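How to Get a Shrink Label Off a Plastic Drink Bottle (and Whether You Should Bother)

Filed under: Kitchen, Reuse

Most guides to reusing drink bottles skip the label. They show you a bare bottle, then a bare bottle full of rice or birdseed or cold tea, and you're left to assume the wrapper fell off by itself. I've peeled enough of them at my kitchen counter to doubt the people writing those guides have done it more than once.

I'm also not convinced every bottle deserves saving. So before the steps, a word about which ones do.

Which bottles are worth it

Iced tea bottles are usually better than water bottles. Water bottles have been getting thinner for years, and the cheap ones fold up in your hand the second time you open them. Tea bottles tend to have a stiffer body and a wider neck, though I've had exceptions both ways. Squeeze the bottle at the middle while it's full and closed, then again when it's empty with the cap back on. If the empty one buckles and stays buckled, recycle it.

Don't use anything that held milk, a milk tea or a protein shake. I know there are pages that say baking soda fixes the smell. I tried baking soda, then vinegar, then both together, which foamed nicely and left me with a bottle that smelled of old milk and vinegar.

Two kinds of label

Glued labels are a strip of paper or plastic film stuck down along one edge or all the way around. Shrink labels are a tube of film, printed flat and then shrunk onto the bottle. They follow every rib and curve, and they're often not glued at all. The trouble is that they grip.
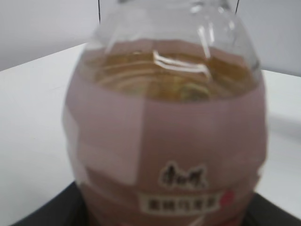 Run a fingernail around the top edge. If you can get under it anywhere, even a little, it's almost certainly a shrink label and you can forget about soaking. Soaking is the standard advice and I have no idea why. Water doesn't dissolve film, and if there isn't any glue there's nothing for it to loosen. I left one bottle in the sink from breakfast until 7 in the evening and the wrapper was exactly as tight as when I started.

Check for a perforated line as well. Some labels have two rows of tiny holes running top to bottom, with a tab or an arrow at the upper end. In theory you pull the tab and the strip comes away in one piece. In my experience it tears sideways about an inch down, but try it first, it costs you nothing.

What you need

Small scissors with rounded tips, or a seam ripper
Dish soap
A bottle brush
A little cooking oil, for glued labels only
A drying rack or a tall glass

A craft knife is what most tutorials tell you to use. Please don't. The film is thin, the bottle behind it is slippery and ribbed, and the blade will skate. I also scored a bottle that way and found out when it leaked in a tote bag.

Taking off a shrink label

1. Empty the bottle first. Drink it or pour it out. A full bottle is firmer to hold, which I've seen recommended, but if you do slip you have tea all over the counter.

2. Put the cap back on tight. The trapped air keeps the sides from caving in while you work.

3. Find the seam. There's usually a vertical strip where the film overlaps itself. Stay away from it, since it's double thickness there and harder to cut.

4. Slide one scissor tip under the top edge with the flat of the blade against the bottle. If the body has ribs, go in over one of the grooves, where there's a bit of space behind the film.

5. Snip down in short cuts. Once you're a third of the way, you can often put the scissors down and tear the rest by hand.

6. Peel it off and put it in the trash. Some recycling programs want the label left on and some want it off, so look up your own.

Taking off a glued label

Pull off whatever comes away dry. Then rub cooking oil into the sticky patch, leave it while you do something else, and scrub it off with dish soap and a cloth. You may need a second round. I haven't found that the special remover sprays do it any better, and I don't love using them on something that will hold food.

Hot water is often suggested here. Warm is fine. Very hot water can warp a thin bottle, and a warped one won't stand up straight again no matter what you do to it.

Washing

Warm water, a drop of soap, cap on, shake hard. Empty it and go in with the brush, especially up under the shoulder where the ridges are. Tea leaves a faint brown film there if it has been sitting. Rinse until there are no bubbles left, then wash the cap separately with a brush you can get into the threads.

Drying takes longer than you'd think. Stand the bottle upside down in a tall glass with a gap for air, and leave it overnight. If you plan to keep rice or beans in it, give it another full day. One damp spot in the bottom and you'll be throwing out the whole lot.

What I'd use them for

Dry rice, lentils, popcorn and birdseed all pour well. Flour doesn't, whatever the pretty pantry pictures suggest. It packs in the neck and you end up poking it with a chopstick. Sugar is fine until the weather turns humid.

For drinks, I'll refill one a few times over a day or two and then let it go. The ribs are hard to get properly clean, and a scratched bottle is harder still. If you want something to carry every day, buy a real one.

Write the contents and the month on a piece of masking tape, low down on the side. Mine currently says "red lentils, November," and I'm fairly sure those are the split peas.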